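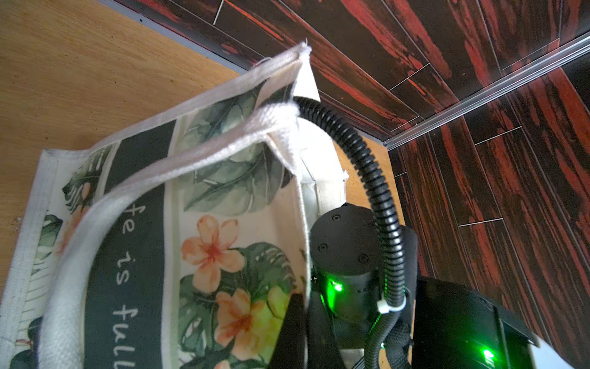
I'm so happy this one is back on the shelf! The Clarley tote is my pick for anyone who forgets bags until they're standing at the register. It's cream with a leafy, flowery print, and there's a dark green band with white script running down it. The handles are white with a chunky weave – they're easy to spot when the bag is stuffed under a car seat.

We got almost 200 in this time, item no. 2124, and Encarnación Aguirre is packing all the orders herself (be nice to her).
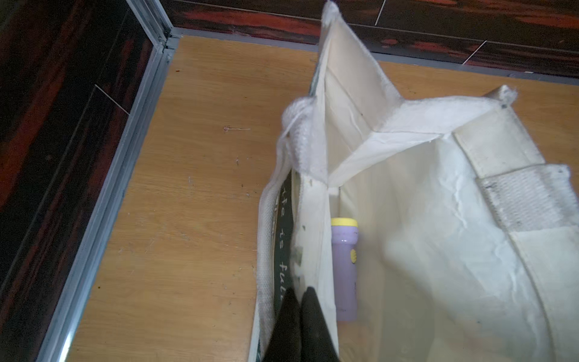 **Astbridge, September** – A flashlight stands up nicely against the side, so I'd happily use this as a power-outage bag too. The flashlight isn't included, sorry! Limit of 6 bags per order. Want more for a party or a fair? Write to me and I'll see what's left.

– Kirsten Friesen 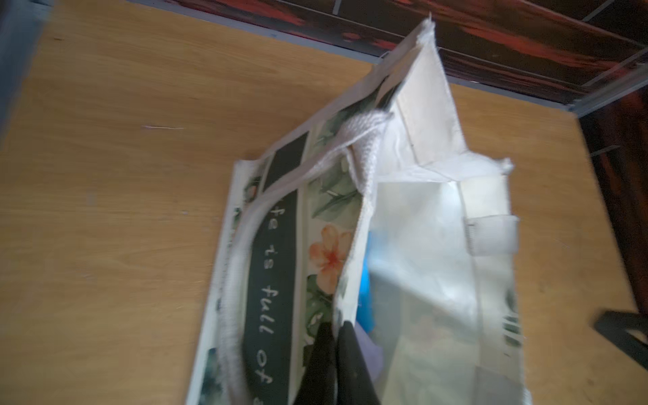
*Clarley tote, peach-orange flower and green leaves*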